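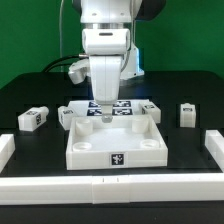 # The December Fault Gallery

Hi again! A few of you asked what happened with the arm, so I'm putting it all on one page with the short version of each part. The picture up top is the assembly bench, with the tray in the middle and the four blocks sitting out on the black table. If you've never been to the Anville shop, the bench is in the back, behind the lathe nobody has the heart to sell.

The job is simple to say out loud. The arm picks up a block, turns it if it needs turning, and brings it to the tray. The little black-and-white square tags tell the software where everything is. We call the job Bayram (long story, it was the name of a folder once and it stuck), and the control software is our own build of Clurkier.

## The bench

White rails go along the front and both sides so a dropped block can't roll or skid off onto the floor. I put those in after the first week and I'm still pretty proud of them. They did nothing at all for the problem I'm about to tell you about, but they look tidy.

The tray has four posts in it, and the front two are shorter, with hollow centers. Remember those, they come up again.

## Run 851

We'd been going along great. 850 runs logged, a handful of dull misses, one block dropped on the table. Then on run 851 the arm came down over the tray and just kept coming. It pushed on the back wall hard enough to shove the whole tray forward, and the force limit that should have tripped right away took 2 seconds to do it.

Two seconds doesn't sound like much. Stand next to it and count! I hit the stop button at pretty much the same moment the limit kicked in, so I can't even tell you which one of us won.

No one was hurt and my hands were nowhere near it. The tray got a crease along the bottom and went in the scrap bin, and we printed another one.

## What I blamed first

The gripper, of course. It's the part that hangs right over the tray, with that small silver fingertip, so it's the part you glare at. I took it off, cleaned it, checked the screws, put it back and ran the same move with the tray taken away. Perfect. Ran it again, perfect again. I lost a whole afternoon to that.

Then I blamed the cables — there are two black ones that loop down behind the table edge, and I was sure one was snagging. It wasn't. I did learn that I'd labeled both of them "left."

## What it really was

Height. The tag on the front wall of the tray gives the software its position, and when I swapped to the newer tray design from Vudato I never changed the height number that goes with it. The file still had the old tray, which was 13 millimeters shorter. Most of the time the arm was headed for the low front sockets and had enough room to get away with it. Run 851 was the first one that sent it to the back with a block held low.

And the slow force limit? Also me. I'd loosened it while testing a stiff peg fit and left it that way. Two little leftovers that didn't matter much until they met each other.

## What's different now

- The tray height gets checked at startup with one slow touch, and the arm won't start a run if the number is off.
- The force limit goes back to its normal setting every time the power is cycled, no matter what I typed in the day before.
- Anything within reach of the tray happens at slow speed for the first 40 runs after a part is changed. It's boring to watch. Bring coffee.
- The stop button moved to the front of the bench, where I can slap it without leaning over anything.
- The cables have new labels.

I still want to add a second check that compares all the block tags before the arm moves, but that one's half written and it throws an error every time a block is lying on its side. I'll add to this page when it works.

Last updated 31/12/2020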